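About Skondside

Search this site Enter keywords Go

Skondside prepares example data for learning systems that control robot arms. Our customers are research groups and equipment makers whose machines must handle ordinary household objects: cups, utensils, bottles, basins and the many small things that collect on a kitchen counter. We supply the recorded demonstrations from which those systems learn, together with the notes and checks that make the recordings usable.

The company was formed from two earlier efforts. Kyei was a group of instructors who trained people to operate robot arms from a distance. Skirketti was a software workshop that built simulated rooms. The two had shared customers for several years before joining under one name, and both names survive inside the company. Kyei is our operator school, and Skirketti is the department that builds and maintains our scenes.

What We Collect

A single demonstration, which we call an episode, is one attempt at one short task by a trained operator. The operator guides the arm through a simulated room while the position of every joint, the state of the fingers and the view from each camera are stored together. Our main library, Gelosel, holds 2599 accepted episodes in kitchen settings. Each is filed with a plain-language instruction, the starting layout of the objects and the name of the scene version in which it was recorded.

Close views receive particular attention. Much of what decides a grasp takes place within a very small space at the fingertips, and a distant camera may lose it behind the arm itself.

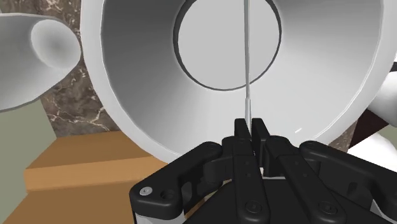
Close view from a Gelosel kitchen scene: fingertips at the base of a thin rod, with a white cup behind.

Every episode is reviewed by a person who did not record it. The reviewer confirms that the written instruction matches the motion, that the recording begins and ends where it should, and that no camera stream is missing. Episodes that fail review are kept apart from the library and marked with the cause. Customers may request them, as failed attempts are often useful to those who study recovery and error detection.

How Scenes Are Built

Skirketti currently maintains 224 scene layouts. A layout fixes the room, the furniture and the position of the arm, and then allows the smaller objects to be moved, exchanged or turned between episodes. Surfaces are treated with the same care as objects - a system that has only met plain tabletops may perform poorly on a patterned one.

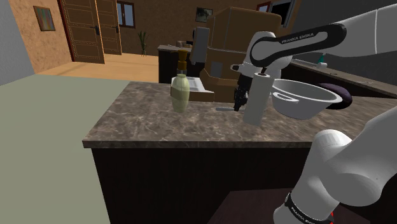
Variety within a layout is planned before recording starts. Our planners prepare a sheet for each series that states which objects will appear, how near they may stand to one another and which of them the operator is expected to leave alone. Tall and low objects are mixed on purpose. On a speckled counter such as this one, a flat grey utensil lies at the gripper's fingertips with an upright pale cylinder close by, and a wide basin stands on the cylinder's other side. An arrangement of this kind gives the learning system examples of reaching down among neighbors of very different heights. The sheet is stored with the finished series so that customers can see which conditions were covered and which were not.

Our Operators

All operators complete 300 practice episodes at the Kyei school before any of their work may enter the library. Training covers approach, grip, release and the steady pace that makes a recording easy to learn from. Operators work in short sessions with set breaks, and each October they return to the school for a refresher course and a new assessment.

Working With Us

Skondside accepts requests for new series from universities, public laboratories and private firms. The smallest series we undertake is 500 episodes. Requests should state the arm and gripper in use, the tasks of interest and the file format required. Partners receive a trial set for inspection before the full series is scheduled - changes to the instructions or camera positions can be made at that stage without charge.

This page was last revised on May 3, 2019.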